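Projects > Kirwood Shared Kitchens > Progress reports

Progress report, second period
Prepared by Els Declercq for Casimiro Olmedo, Clegg Fund
Jun 30, 2025

1. Table and utensil storage

Work in this period covered small utensils and the table area of the Eston kitchen. The grant line for utensils was 200 dollars, of which 31 remain. Chopsticks are now kept at the table in a perforated holder, and the procedure is to sort them by hand, one at a time, before they go in. Sticks with splits or rough tips are set aside. The light blue cloth stays on the table during sorting. 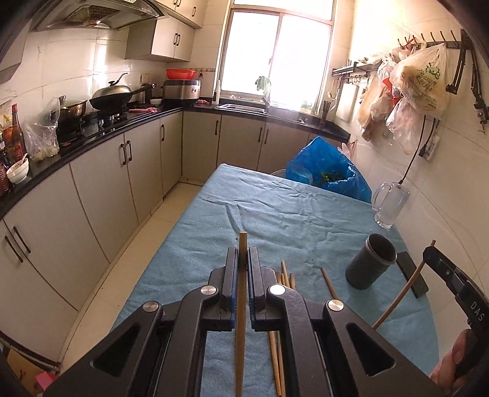

Sorting is assigned to whoever closes the kitchen. The written procedure fits on one page and was revised after comments from Sepehr Hosseinzadeh, who asked that pairs be matched by length first. This adds time. We have kept it for now and will review it in November.

2. Counters and stove

The L-shaped counter layout is unchanged. Lidded pans may stay on the stove between uses. The range hood filter is on a cleaning cycle of 30 days — the first cycle was completed on schedule. Shopping is still unpacked from bags on the table, so sorting and unpacking compete for the same surface. A separate shelf has been priced but not ordered.

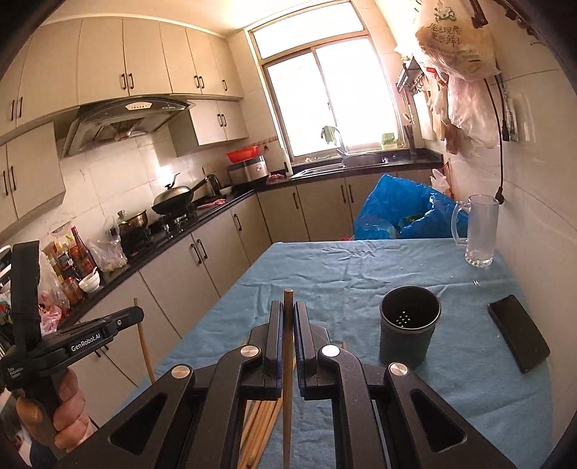

Kirwood Shared Kitchens — Equipment and Storage Team

The rice cooker and electric kettle keep their places on the left counter. The sink under the window has its own cloth, hung over the faucet. A second utensil holder stands on the back counter and also takes chopsticks; we propose to keep both in use.

3. Open items

Shelf order: awaiting approval from the Fund.
Procedure sheet: Dostau translation in draft with Roos Dekker.

Contact the Equipment and Storage Team | © Kirwood Shared Kitchens | Back to top

Comments (2)

Ans Leemans: Can the shelf go in before November? Unpacking is the bigger problem on our shift.

Roos Dekker: Draft sheet is with Els. Section on matching lengths still needs a decision.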